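Sarlow bench cell: start-of-shift and end-of-shift checks, with comments

Cell: two-arm PC assembly and strip-down, slatted table, light grey back wall
Checklist owner: Hamdia Kassa
Checks done by: Qistina Rondonuwu, 7.40 am
Countersigned: Hanne Ingvarsson
Month: April

Marks used: OK / OK with comment / ACTION / N/A. A tick is not a mark. Skarphéðinn, this means you.

SECTION A. BEFORE ANYONE TOUCHES ANYTHING

A1. Emergency stops, both positions, pressed and reset.
OK. The one by the door still needs a firm twist to let go. It has needed this since it was fitted and will presumably need it at its retirement party.

A2. Second arm parked at the back of the table, speed limited, no program loaded.
OK.

A3. Floor inside the marked line clear of bags, coats, mugs and visitors.
OK with comment. One mug. Returned to its owner with a short talk.

A4. Cables to both arms hang free through the full reach, no rubbing at the table edge.
OK with comment. Jogged through at slow speed. The sleeve on the main arm's cable is going shiny at the second clip. Not worn through. Look again next month.

A5. Table clamps and corner caps tight.
OK. One cap was finger-tight, which is another way of saying loose.

SECTION B. GRIPPER

B1. Finger bolts to torque, witness marks lined up.
ACTION. Two bolts had crept past their marks. Retorqued and re-marked in yellow. The old marks were also yellow, so please wipe them off properly before adding new ones, or we shall end up with a sort of sundial.

B2. Finger faces clean, no grit, no gouges.
OK. Wiped with a lint-free cloth. There is a box of these in the Trudow cabinet. The blue paper towels beside it are for hands.

B3. Finger gap, closed, checked with the feeler gauge.
OK.

B4. Status light shows blue when ready.
OK.

B5. Wrist camera lens clean, mount doesn't rock.
OK with comment. Thumbprint. A very clear one, if anybody wants to own up before we start comparing.

B6. Grip force set for the part in hand: low for cards and memory, medium for drives.
OK with comment. It was on medium from the day before. Cards don't enjoy medium.

SECTION C. FIXTURE AND WORKPIECE

C1. Parts tray flat on the table and pushed up to its stops.
OK. Checked by trying to slide it with one finger. Marina's method, now official.

C2. Tray pockets free of screws, clips and crumbs.
OK with comment. Two screws in the processor pocket. A processor sitting on a screw is at an interesting angle.

C3. Tower on its side, side panel off, pushed home against the locating blocks.
OK.

C4. Tower unplugged from the mains. Look at the socket as well as the lead.
OK.

C5. Loose wiring inside the case kept out of the approach path.
OK with comment. Tucked back by hand before the run. It springs out again when it feels like it. Dilura have been asked for softer ties.

C6. Approach heights tried at slow speed for drive and card, with a hand on the stop.
OK with comment. Drive fine. Card was two millimetres off to the bracket side, so the point was retaught and tried again.
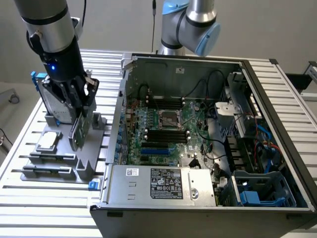
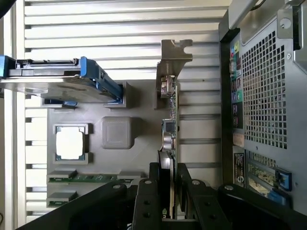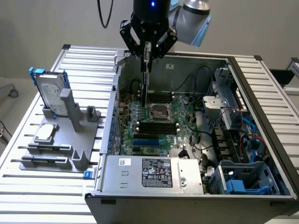 Items C3 and C6: side panel off, gripper at the tray with a drive (first), and with a card in its fingers (second and third).

SECTION D. AFTER THE RUN

D1. Gripper opened, empty and raised before anyone reaches in.
OK.

D2. Parts counted back against the job sheet.
OK. All 11 lines agree, after the recount.

D3. Blue clips and drive rails checked for cracks.
ACTION. One rail has a white stress line near the catch. Taken out of use and bagged. Spare requested from Vídalín, who will send it in a box big enough for a bicycle.

D4. Slots in the motherboard inspected with the torch for bent contacts.
OK. Please put the torch back. It lives on the hook, and the hook has been lonely.

D5. Log saved, fault list read and not merely scrolled.
OK with comment. One soft stop on the card approach, before the point was retaught. Cleared and not seen again by the end of the run.

D6. Both arms parked, drives off, key in the key safe.
OK.

ACTIONS CARRIED FORWARD

1. Bolts in B1: recheck at every start until they stay put for a fortnight. Qistina.
2. If they creep again, swap for new bolts with threadlock. No third round of optimism. Skarphéðinn.
3. Replacement drive rail: fit, then try the drive approach at slow speed before going back to normal. Marina.
4. Cable sleeve in A4: measure the shiny patch and write the figure down this time. Hamdia.
5. Grip force: add a line to the start screen asking what is being picked up. Hanne, when the software lets her in.

Cell released for use with items 1 and 3 open. Drive work on hold until item 3 is signed. Card and memory work may carry on.

Signed: Q. Rondonuwu
Countersigned: H. Ingvarsson (B6 and D4 read aloud to the whole shift)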